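Let the Robot Club Stay in the Simulator a While Longer

I help out with the after-school robotics club at Grajales, and I have an opinion that gets me into trouble with other club parents, so I may as well put it where everybody can read it. I think we should stop apologizing for the fact that our kids spend most of the year working on a computer.

You know the complaint. It came up again in August at the sign-up table. A dad picked up our flyer, looked at the page about the simulator and asked when they'd get to the real robot. When I told him spring, maybe, he put the flyer back down. (Politely! But he put it back.)

I get it, I really do. I grew up with screwdrivers and burned fingertips, and I used to think a robotics club without a pile of motors was a video game club with better grant writing. Then I sat in on a Tuesday session and watched 19 kids argue for most of an hour over how a hand ought to pick up a piece of fruit. Should it come down from the top or in from the side? Do you close all the fingers at once? One girl kept grabbing an apple from her lunch bag to check what her own thumb was doing, and pretty soon half the room was borrowing it.
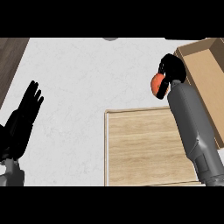
The club project this year is called Prerkemura, a name the kids made up and refuse to explain to me. It's a kitchen counter task with two arms, all of it done in simulation, and they run it on a program called Wondeck that the school already had a license for. They write the moves, they run them, they watch the thing go wrong, and they go back and change one number. Then they do it again. One pair logged 1,887 tries before winter break, and they were proud of that total in the way I was once proud of a fishing trip.

Try doing that with hardware. Two years back we had a Boltlow kit, one kit for the entire club, and here is how a typical afternoon went: 2 kids drove, three gave advice, and everyone else did homework or threw paper at each other. When a gear stripped we waited ten days for a new one. I loved that kit and I still have a soft spot for it, but I'd be lying if I said most of the club learned much from it besides patience.

Now, the other side has a point, and I don't want to skip over it. A simulated orange never rolls under the fridge. It doesn't get squashed in a backpack or go sticky on one side, and a kid who has only worked on a screen is in for a shock the first time a real cable snags. I want them to have that shock. I'd just like them to show up for it with some ideas of their own, already used to failing and fixing things, and I'd like all of them to get there, including the quiet ones who never once elbowed their way to the front of the Boltlow table.

So here's what I'd ask of the school. Keep the computer room open to us until 6, two days a week. Put the hardware money into a second kit for spring, so the wait for a turn is shorter. And let us put the simulator work on display at the open house in the main hall, next to the science posters, with the kids standing there to talk about it. Last year we were in the hallway by the gym, and I spent the night giving directions to the restroom.

As for the dad with the flyer, his son signed up anyway. He's working on the left hand.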